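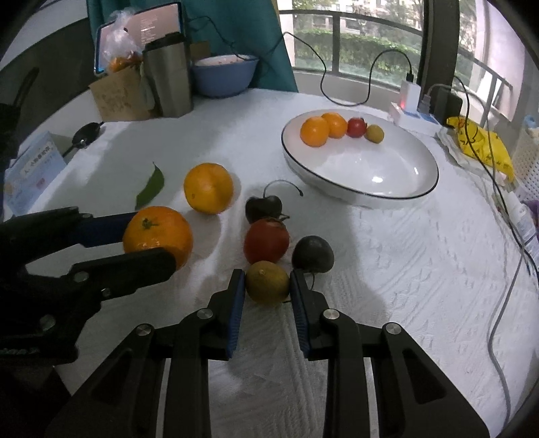 Week 6 notes — feedback and peer review in the middle grades. F. Tambunan, 18/03/2015

Slides go up later tonight, I hope. These are my own notes so forgive the shorthand.

**Left over from last time**

- Reading logs: hand in at the front. Two people still owe me week 4.
- Someone asked if rubrics and checklists are the same thing. No. Checklist = is it there, yes/no. Rubric = how well. Many "rubrics" you'll see in schools are checklists with points stuck on.
- Pryor chapter 3 is on reserve, one copy, two hour loan. Please bring it back.

## 1. What counts as feedback

Working definition for this course: information a student can use on the next piece of work. If they can't use it, it's a comment or a grade. Fine to give, but call it what it is.

"Good job!" — comment.
"B+" — grade.
"Your second paragraph has a claim but no example, add one" — feedback.

Timing matters more than length. A short note while the draft is still open beats a full page after it's been graded. Most new teachers do it backwards: hours of marking on the final copy, nothing on the draft. (I did this for my first three years. Ask me how many of those papers went in the trash by the door.)

## 2. The Orine class

Anahera Pryor's seventh grade writing class at Orine, one unit, persuasive letters. She kept every comment the students wrote to each other in Skumeo and coded them by hand. We'll use her numbers all through this section so copy them down.

| Round | Comments written | Led to a change in the draft |
|---|---|---|
| No training | 3,513 | 868 |
| After training | 1,937 | no figure yet |

Things to notice:

- Fewer comments in the second round. She was pleased with that. First round was full of "nice" and "lol ok" and spelling fixes.
- First round, just under a quarter of the comments led to anything. Check the math yourselves.
- Second round change count isn't finished. Dont cite it as proof that training works. We don't know yet.
- One class, one teacher, one unit. Same kids both rounds, so they also just got older and more used to the tool.

The training itself was short. One 50 minute lesson. Students sorted old comments into "can use" and "can't use", argued over the ones in the middle, then rewrote the bad ones. The arguing is the useful part, leave time for it.

## 3. Sentence starters

Hand these out on paper, or paste them in the top of the shared doc:

- I got lost when...
- I wanted to know more about...
- You say ___ but I don't see where you...
- The strongest line for me was ___ and it made me think...

Take them away after a few weeks. Otherwise you get the starter with nothing after it. Pryor has some painful ones: "The strongest line for me was the strongest line."

Younger grades — two starters, max. Let them say it out loud first and then write.

## 4. Who gets paired with who

Žukauskas reading (the short one, in your packet) argues for keeping the same partners all term. Trust builds up, kids take more risks. Pryor switches partners every unit, says fixed pairs go stale and one kid ends up doing all the work. I lean toward Pryor for seventh grade and Žukauskas for fourth. Come ready to disagree with me.

Friends together? Depends. Friends write less but read more carefully. My own impression, no source.

Groups of three are good when you have a lot of abscences.

## 5. For next class

1. Read the Žukauskas article. Skip the appendix.
2. Pick one piece of student work from the Fernance folder. Write three comments on it, all usable by our definition.
3. Swap with a partner by email. Partner marks each one "can use" or "can't use" with a reason. Bring both versions.

Lesson plan drafts are still due in week 8. One page. I stop reading at the end of page one.

Still to cover: English learners and written comments, parents seeing peer comments online, what to do when a comment is mean. Will try to get to the mean ones first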